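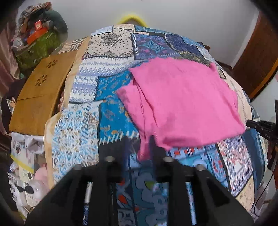
*Die Patchworkdecke auf dem Bett, blau in allen Tönen, und quer darüber das rosa Tuch.*

Ich schlafe schlecht im August, das war schon als Kind so, und irgendwann habe ich aufgehört, mich darüber zu ärgern. Wenn ich um halb vier wach liege, denke ich eben an Stoffe. Andere Leute zählen Schafe, ich gehe im Kopf meine Kisten durch und überlege, welcher Rest zu welchem passt und ob aus dem alten Leinenkleid noch etwas werden könnte (es wird vermutlich nie etwas daraus, aber weggeben kann ich es auch nicht).

Angefangen hat das alles bei Jacqueline Bodin, die damals zwei Häuser weiter wohnte und in ihrer Küche nähte, weil dort das beste Licht war. Ich durfte nach der Schule zu ihr, bekam ein Glas Apfelsaft und eine Dose Knöpfe und sollte sie sortieren. Nach Größe, nach Farbe, nach Löchern, ganz wie ich wollte. Am nächsten Tag hatte sie alles wieder zusammengeschüttet, damit ich von vorn beginnen konnte. Ich habe das sehr lange nicht durchschaut!

Von ihr habe ich auch gelernt, dass man Stoff zuerst wäscht und dann schneidet. Ich halte mich bis heute daran, mit einer einzigen Ausnahme, und die war teuer: ein dunkelroter Baumwollstoff, drei Meter, beim Ausverkauf in einem kleinen Laden namens Caron gekauft. Ich war ungeduldig, habe noch am selben Abend zugeschnitten und genäht, und nach der ersten Wäsche hatte ich ein Tischtuch mit rosa Wolken, wo vorher weiße Streifen gewesen waren. Veronica fand es schöner als vorher und hat es mitgenommen. Es liegt jetzt bei ihr auf dem Balkon, und jedes Mal, wenn wir dort Kaffee trinken, streicht sie es glatt und schaut mich an.

Am Freitag waren wir zusammen auf dem Stoffmarkt, Veronica und ich, und Baiba kam nach der Arbeit dazu. Ich hatte mir fest vorgenommen, nur Garn zu kaufen. Garn und vielleicht ein paar Nadeln. Nun ja. Am dritten Stand lag eine Kiste mit Musterabschnitten, Jacquard, Chintz, sogar ein wenig Samt, und der Verkäufer meinte, wenn ich die ganze Kiste nähme, mache er mir einen guten Preis. Baiba hat sie dann mit mir zur Straßenbahn getragen, immer ein paar Schritte und dann absetzen, und beim Umsteigen haben wir so gelacht, dass uns die Bahn vor der Nase weggefahren ist.

Zu Hause habe ich alles auf dem Teppich ausgebreitet. Manche Abschnitte haben noch die kleinen Papieretiketten, mit Bleistift beschriftet, auf einem steht nur »683, Rest«. Was wohl auf den übrigen Rollen war? Ich stelle mir einen langen Gang mit Regalen vor und jemanden mit Brille, der die Nummern einträgt, und könnte stundenlang so weitermachen.

Was daraus wird, weiß ich noch nicht. Eine Tasche für Baiba, das habe ich ihr an der Haltestelle versprochen, mit Innenfach und einem ordentlichen Reißverschluss - sie verliert nämlich dauernd ihre Schlüssel. Der Samt wartet auf den Winter. Und die Etiketten habe ich vorsichtig abgetrennt und in die Knopfdose gelegt, die inzwischen bei mir im Regal steht.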